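Clearing the white table: bin, shelf, or leave it?

Home & Kitchen > Small Spaces > Tidying

reftable_refugio
Posted 6/8/23

We have one white table that everything lands on. Toy food, real ketchup, cups, the lot. I do the clearing on Thursdays and I have been doing it badly for 9 weeks. My method is the big black container at one end: open it, sweep everything in, close my eyes. Mareike Wegener, who shares the table with me and has opinions, would like a system.

The ketchup lives on a plate, lying down. I don't remember agreeing to this. She says it keeps the red off the white. I say a bottle has a perfectly good bottom and was designed to stand on it.

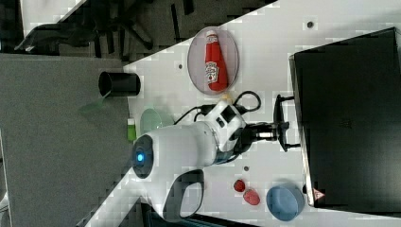

So the question is whether toy food and real kitchen stuff can share one container, or whether I have to buy a second one and become a person with two containers. I've looked at the Floseo stackers. They want 30 dollars for what is, as far as I can tell, a box.

tormod_w
Two containers. You can't have a ketchup bottle rolling over strawberries, even strawberries that don't mind.

Floseo lids crack, by the way. I'm on my third.

demetrio_mateos
Disagree with Tormod, as is traditional. One container, but you load it in order. I posted this in the March thread and got told I was overthinking a box. Reposting anyway:

1. Cups first, open side up. A cup lying on its side takes the room of two and rolls whenever you move the box.

2. Bowls next to the cups. If you own anything see-through green, put it where you'll spot it, or you'll be buying another one by fall.

3. Tighten every cap before it goes in. Every cap. I once lost a whole drawer of dish towels to a Salinas hot sauce that felt closed.

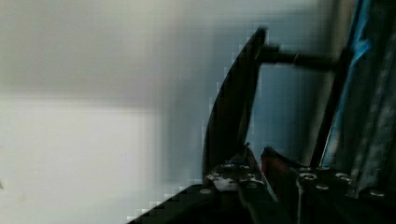 4. Small toy food goes in last, inside the bowls. It fills the gaps and you don't have to fish for it.

5. Close the lid. If it doesn't close, something in there belongs on a shelf. It's usually the colander.

tormod_w
It's always the colander. Colanders are the guitars of the kitchen. And a list with five steps is an argument for two containers.

reftable_refugio
Step 1 hurts. The black cup was on its side right at the edge of the table. I had thought of that as its personality.

Also the colander is the big oval kind with a handle at each end, so it fits in nothing, including Demetrio's plan.

rigo_barrera
Coming at this from the other side. Why clear it at all? I have a Nalluvetti table, also white, also covered in things, and I gave up putting them away. Now I just spread them out so each one has its own bit of table. It takes me four minutes and people assume I meant it.

mwegener
Mareike here. I would like it on record that the plate was a compromise. My first suggestion was the fridge.

Rigo, we tried spreading out. It looks fine until you want to eat at the table. But since Refugio won't read a list of more than four things, I've written down where stuff goes when we do it your way:

– Plate at the far end with the ketchup on it. Not up for discussion.

– Bananas just below the plate, then the mint measuring cup, handle pointing right.

– Colander to the left of all that. It gets the most room of anything and hasn't earned it.

– Orange slice and both strawberries below the colander. The light blue cup goes off to the right of them.

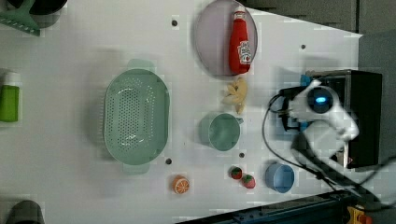 – Anything still in your hand after that goes in the black container.

demetrio_mateos
So the container wins. Thank you.

tormod_w
It wins as a second location. Which makes two locations. I'll wait.

rigo_barrera
The bananas below the plate is a nice touch. I'd move the ketchup off it and stand it up, though.

reftable_refugio
THANK you, Rigo.

mwegener
The ketchup stays where it is.

vamow_fan407
Does anyone know if the Vamow bins come in a size that takes an oval colander? The site only gives the volume and I can't picture a liter.

tormod_w
The tall one does if you put it in on end. One handle sticks out the top, so forget the lid.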